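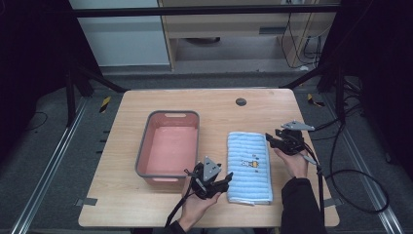
Orathai Saengthong writes that she quit folding hand towels last winter, drops them in the basket any old way, and has yet to hear a complaint. She'd like to know why this page keeps going on about folds when the towel ends up damp and on the floor by dinnertime regardless.

Fair question, and I half agree with her. Most of what gets printed about towels is decoration. I have read that you must fold in thirds, that you must never fold in thirds, that a roll keeps the fibers "open," and that a basket lets them "breathe." A dry towel doesn't need to breathe. If it does need to, it wasn't dry, and you should have left it on the line.

Still, I fold mine. What follows is what I've found worth the bother, what I haven't, and a few things I used to recommend and now take back.

Get it dry before it goes anywhere

Terry fools you. The loops feel dry on the outside while the hem and any stitched patch are still holding water. I check by pinching the hem between finger and thumb, right at the corner where it's doubled over. If the corner feels cool, it goes back on the rack. I don't care what the dryer's sensor says.

I own a kitchen scale, so I got fussy one Monday and weighed a towel straight from the dryer, when the machine had announced it was done. It came to 404 grams. After a night on the rack it was 401. Three grams is nothing, a splash, and I'm told I should be impressed by how well the dryer did. Maybe so. But the three grams were all in the hems, you could feel it, and a stack of towels with damp hems in a closed cupboard smells like a gym bag by the weekend. Make of that what you like. It was one towel on one scale.

Shake before you fold

Hold two corners and snap it a couple of times. This does help, and it's free. The loops stand up, the lint comes off where you can see it, and the hem flattens enough that you can fold to it. Doing it outdoors is better for your lungs. Doing it over the basket of clean things is silly, and I say that as someone who did it for years.

Thirds or halves

For a hand towel or a child's towel going into a shallow basket, I fold it in half the long way and stop there until I know how it sits. If it's longer than the basket, one more fold across. Thirds look nicer on a shelf, where you see the rounded edge. In a basket you're looking down on the thing and the edge is hidden, so the third fold buys you nothing except a lump in the middle.

Jintana Phromma sent in a method with five folds and a tuck, the kind where the towel stands up by itself. I tried it with three different towels. The thin one stood. The thick ones opened up again like a book as soon as I let go. She tells me I wasn't pressing hard enough, and she may be right, but if I have to lean on a towel I've lost interest.

Rolling

Rolling has a better reputation than it deserves. The claim is that it saves space. In a suitcase, perhaps, where you can jam the rolls into corners. In a flat-bottomed basket you get round things side by side with gaps between them, and after the first one comes out, the rest unroll into the hole.

Where I do like a roll, or a loose sort of long bundle, is when there's only one towel in the basket and it's meant to be grabbed by a small person. A bundle laid lengthwise gives them something to get hold of. It doesn't have to be even from one end to the other. Mine never are.

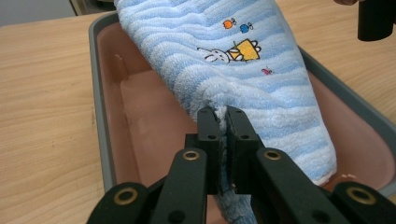 Striped terry with the stitched rabbit and fish left showing.

Which way the picture goes

If a towel has a bit of embroidery on it, fold so the embroidery shows. I don't mean for looks, although it does look better. In a house with more than one child, the picture is how they know whose towel it is, and they will unfold the whole pile to find the right animal if you've hidden it. Find the patch before you make the first fold and keep it on the outside of every fold after that. It takes a couple of tries to learn where it lands.

Don't put a crease straight through the stitching if you can help it. I used to claim the thread would crack. I have no evidence for that and I withdraw it. What does happen is that the patch is stiffer than the terry, so the fold refuses to lie flat there and the towel springs open. Move the fold over a couple of inches and the trouble goes away.

And please don't pull a towel out of a pile by its stitching, or by one loop, or by the fringe. Take hold of the hem. Terry loops are just loops, and a caught one keeps coming. If you've already pulled one, snip it level with small scissors. It won't run the way a knitted sweater does, whatever your aunt told you.

Picking a basket

I've had wicker, wire, cloth and plastic. Wicker snags terry. It looks lovely and it snags terry, and lining it with a cloth means one more thing to wash. Wire leaves marks on anything damp. Cloth bins are fine until they slump, then you are folding the basket too.

Plastic with a smooth inside is dull and works. Look for a handle opening at each end. One handle is no use to anyone, since the far side drops as soon as you lift. Run a finger around the inside of the opening in the store, too. Some are molded with a rough little seam, and that seam will find a towel every time you lift one past it.

Color is up to you. Eifion Hopkin insists the inside should be pale so you can see lint and dead bugs. I'd sooner not see them, but he has a point about the lint. A pinkish one seems to me to show everything well enough.

About "ventilated" baskets: Limudov sells one with holes on all sides, and I bought it because I was told it would finish drying the towels for me. It didn't. I put in one slightly damp towel, folded, and a day later the outside was dry and the middle was the same as before. Air doesn't go into a folded towel just because there's a hole near it. I keep potatoes in it.

Measuring, briefly

Put the basket on the table, lay the towel beside it, and fold the towel until it's a bit shorter than the basket is long. That's all the measuring you need. I mention it only because people fold first, at the dryer, and then come and find it doesn't fit and cram it. A crammed towel is going to come out wrinkled and drag its neighbors with it.

A table beats a bed for this. The bed is soft, the fold slides, and before long you're sitting down. Any hard surface with enough room for the basket and one towel side by side will do. If your table has one of those round holes for cords, fold away from it. I've lost a sock down mine.

Softener, again

I get more mail about softener than about anything else. Hussam Saliba uses Laur and says his towels are like clouds. I'm sure they feel like clouds. Try drying a plate with one. My own test was not scientific: I washed the same pair of towels side by side for a season, one with and one without, and the one with softener pushed water around the counter where the other picked it up. I've gone back to nothing at all in the rinse, and a good shake.

Vinegar is the other one. Half the tips sent in are vinegar. A splash in the rinse cup now and then seems to do no harm in my machine and it may help with stiffness, though so does using less detergent, which costs you nothing. Try that first. Check your machine's booklet before you pour anything sour into it.

What I'd skip

Skip labels on the basket if there's only one basket. Skip scented sachets, which mostly tell you the towels weren't dry. Skip the folding board from Stelora, unless you run a shop. It makes every towel exactly the same size, and I have never once needed that. And skip ironing terry, which flattens the loops you paid for.

Back to Orathai

So, should she start folding again? If her towels are dry and the basket isn't overflowing, I can't give her a strong reason. One loose towel in one basket is fine. Once she has four or five in there it gets harder to pull out one without bringing up the rest, and I'd fold at that stage, in half, once, and get on with the evening.

Lamduan Hemmin asks whether blue stripes fade faster than plain blue. I don't know. Mine have faded at the same rate as far as I can see, but I never hang them in full sun, so mine are no test. If anyone has a striped one that has spent a summer on the line, write in and say how it looks next to a new one.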